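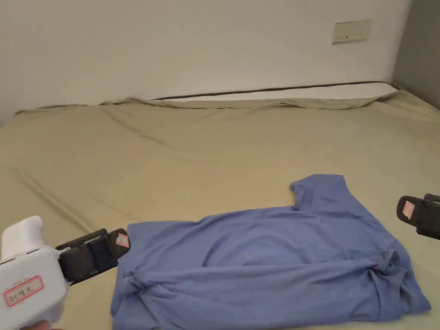

Who decides which jobs in a laundry get handed to a machine first?

At most plants it is the manager and the equipment supplier, and the people who do the folding hear about it last. This guide sets out another way to do it, written for supervisors in small and mid-size laundries.

Before you start

You need a list of the tasks on your floor, one person from each shift, and a notebook. Allow 30 working days before you sign for any equipment. We used this order at the Estden laundry, which handles almost 3000 garments a day, and later at the smaller Wenirberg site.

Step 1. Write down the work as it is done

Stand with the folders for a full shift. A work sheet may say "fold T-shirt," but the job usually starts earlier. Someone has to find the collar in a heap, pull out a twisted sleeve, shake the shirt and lay it flat. At Estden those first moves took longer than the fold, and they were on no work sheet at all.

Step 2. Split each task into moves

Use short names: find, untwist, flatten, fold, stack. Mark each move E for easy to describe or H for hard to describe. A stack of flat towels is mostly E. A crumpled shirt on a soft surface is mostly H - the cloth shifts every time it is touched.

Step 3. Ask the shift what they would give up

Do this before any demo. Our folders wanted to lose the heavy lifting and the towel run. They wanted to keep shirts and anything with stains to check.

Step 4. Run a small trial

Pick one move and one type of item. Log every stop and who cleared it. In our September trial there were 187 stops, and clearing them fell to the same two people. Their own piece counts dropped, so we took them off piece targets until the trial ended. Do that on the first day.

Step 5. Rewrite the jobs

If a folder now shows the machine how to handle a garment, or clears its jams, put that in the job description and set the pay grade to match. Train at least two people per shift. Post the new duties where both shifts can read them.

Step 6. Check again

Repeat Step 1 after the trial. Look for new moves, such as turning shirts right side out before loading. Add them to the list and give each one a name and an owner.

The task sheet we use came from Hettiarachchi and can be copied by hand onto ruled paper.

Last updated 2021-12-25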